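Workplace Talk > Warehouse and Fulfillment > Automation

Thread: Grippers coming to our packing line, what changed at your place?

packbench_kel
Posted 14th May

We ship home goods out of one building. Lamps, planters, dishes, mirrors, that kind of thing. Management told us the Vomau picking arms are coming in November, 3 of them to start, on the small parcel side. There are 7 of us on that line now. They say no layoffs and that people will be "moved to higher value tasks" but nobody on my shift has been told what those are.

Anyone been through this? Not looking for a debate about robots in general. I want to know what your day looked like before and what it looks like after.

torquewrench_ed
Senior member

We got Clerier arms two years ago. Different maker, same pitch. First month the arms were down more than they were up. After that they got decent at boxes and bags. What changed for me is I stopped picking and started feeding. I put totes in front of the arm and take totes away, and I clear it when it faults. Easier on the back. A lot more boring. Pay stayed the same.

Get the job description in writing before they go live. Ours came four months after and by then everybody was already doing the new job under the old title.

packbench_kel

Thanks. Did they change your rate?

torquewrench_ed
Senior member

Yes. Old target was per person. New target is per cell, 400 an hour, and the cell is me plus the arm. If the arm faults, the clock keeps going. We got that changed after a lot of complaining, so now faults over two minutes get taken out. Ask about that one early.

lowbay_22

I'll take the other side. I was on a hand line for six years and my wrists are shot. Ours went in last spring and I would not go back. I learned to clear faults, then they sent me on the Gukirow course for basic maintenance, and now I do that three days out of five. It came with a raise. Not a huge one.

People on my crew who said no to the training are the ones feeding totes and hating it. So if they offer the course, take it.

torquewrench_ed
Senior member

Glad it worked for you, but that's one tech slot per shift. It can't be the answer for all 7 people on his line. Somebody is going to be feeding totes.

lowbay_22

Didn't say it was for everybody. I said take it if it's offered.

glazeandbisque

I pack decorative ceramics, and the change for us has been slower because the stock is awkward. We've been on the Mokgethi program since winter. It uses hand-held grippers that people carry through the handling work so the motions can be recorded, and the arms are supposed to learn from that later. So at the moment my job is mostly the old job with a tool in my hand. The pieces I worry about are like the big vase here, plain glossy white at the neck and dark blue medallions packed over the rest of it. I go by the shape. The body is rounded and bulges out a lot, and I want to know where the weight is before I commit to anything. A person works that out with two hands without thinking. With a gripper I have to plan it, and I've gotten a lot slower.
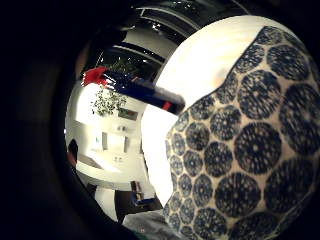
My complaint is that the slow speed counts against us. They gave us a recording quota of 539 handling runs for the quarter and left the packing numbers where they were. Nobody did the math on that. The other thing is that the ones doing the recording are the people with the most time on breakables, and there's no extra money in it.

packbench_kel

So you're training it and still have your old numbers? Did you get anything in writing about what happens once the arms are running?

glazeandbisque

One page. It says fragile items stay with people "for the foreseeable future." No date. I asked what that meant and my lead didn't know either.

lowbay_22

I'd push for pay on that. Ours got a lead rate when they were showing new hires how to do things. Showing a machine should be the same.

torquewrench_ed
Senior member

Agree with lowbay for once. Teaching is teaching.

I don't think it'll be breakables for a long time though. Ours still drops shampoo.

glazeandbisque

Maybe. I've seen what it does with bowls now compared to winter and I wouldn't bet my schedule on it.

packbench_kel

OK, my list for the meeting so far: job description before go-live, how faults count against the rate, who gets the course and how they pick, and extra pay if anybody is asked to do recording. If anybody has wording that worked for the fault time rule, please post it or message me.

torquewrench_ed
Senior member

I'll dig ours out tonight. It's two sentences.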